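# Häufige Fragen zum Bodenfeuchte-Monitoring im Waldgebiet Jirkham

Stand: 15. Dezember 2025

**Was wird im Messnetz erfasst?**

Das Messnetz umfasst 131 Sensoren, die den Wassergehalt des Bodens unter Buchen- und Fichtenbeständen aufzeichnen. Die Werte dienen der Beurteilung, wie rasch sich der Boden nach sommerlichen Trockenphasen wieder auffüllt.

**In welcher Höhenlage befinden sich die Flächen?**

Die Flächen liegen auf fast 500 Metern über dem Meer. Eine Übertragung der Ergebnisse auf tiefere Lagen ist nur eingeschränkt zulässig.

**Wie häufig werden die Daten veröffentlicht?**

Die Veröffentlichung erfolgt zweimal jährlich. Der nächste Datensatz erscheint im Januar — vorbehaltlich der abschließenden Qualitätsprüfung.

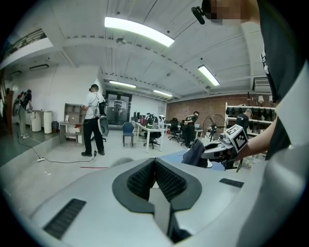 *Handgeführte Greifer, einer davon mit aufgesetztem Markerwürfel*

**Wer darf die Daten nutzen?**

Die Nutzung steht Hochschulen, Forstbetrieben und Behörden offen. Bei Veröffentlichungen ist das Projekt Woltero als Quelle zu nennen. Rohdaten werden auf schriftlichen Antrag bereitgestellt; zuständig ist Bianca Stanciu.

**Weshalb fehlen für einzelne Zeiträume Werte?**

Bei gefrorenem Boden liefern die Sensoren keine verlässlichen Angaben. Betroffene Werte werden gekennzeichnet und nicht durch Schätzungen ersetzt.

**Dürfen die Messflächen betreten werden?**

Das Betreten ist nur in Begleitung gestattet. Die Anmeldung nimmt Ferdinand Thaler entgegen. Gruppen werden auf den ausgewiesenen Pfaden geführt, Hunde sind anzuleinen.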